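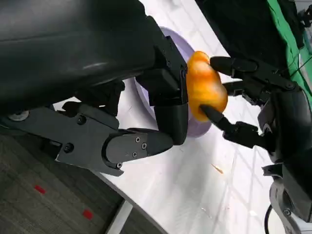
Ravn 8-inch vegetable peeler and root prep set: our verdict

Every spring another company decides that peeling vegetables is a problem in need of a system. Ravn wants $110 for its version, and for that you get a straight peeler, a swivel peeler, a stiff little scrubbing brush, a paring knife and a moulded tray to keep them all in. I've used the set for most of the winter. I would not buy it again at that price, though one piece of it has earned a spot in my drawer.

What the box says

The box says a lot. It promises "effortless skin release", a phrase I have read several times and still can't attach to anything a blade does. It says the edges stay sharp for years, which is a hard thing to check in one season, and it says the handles were shaped after studying 1,147 home cooks. I would like to know what those cooks said, as the grip is too fat for my hand and too short for my husband's.

The peelers

The swivel peeler is good. It takes a thin strip off a sweet potato and goes round the knobbly end without digging in. Carrots, parsnips, beetroot, all fine. It struggled with a butternut pumpkin, but so does everything else I own, and I ended up using a big knife.

The straight peeler is a dud. The blade sits too deep and brings away far more flesh than it should. Padmavathi Kandasamy, who cooks for a crowd most weekends and peels more spuds in a month than I do in a year, gave it one go and went back to the $8 one she bought at the supermarket. We then did a bag of kipflers between us, her with the cheap one and me with the Ravn swivel, and she finished well ahead. Some of that is skill. Not all of it.

The brush and knife

The brush does what a brush does. Mine has started to splay on one side. New potatoes hardly need peeling anyway, so if you scrub more than you peel you might get some use out of it, but any hardware shop will sell you one.

The paring knife arrived sharp and lost its edge by the fourth week. It came back well enough on a stone. The instructions tell you not to sharpen it at home and to post it to their service centre in Illmont instead, at your own cost. No thanks.

Cleaning and storage

Hand wash only. The tray has a narrow channel under the peelers that collects starch and grit, and you need an old toothbrush to get it out. It is also a centimetre too wide for a standard cutlery drawer, so mine lives on top of the fridge.

Is there something better?

Mikkel Hafstein lent me his Clalleck swivel, which sells by itself for $40 and felt much the same in use, with a nicer handle. Wirnmont makes a cheaper one again. It's light and a bit rattly, but the colour is bright enough that you won't throw it out with the peelings.

Ravn doesn't sell the swivel separately. I asked, and was told it was "part of a complete experience".

Price paid: $110, full retail, my own money
Good: swivel peeler
Bad: straight peeler, tray, the sharpening rule
Would I recommend it: only if you find it heavily marked down

Reviewed September 2026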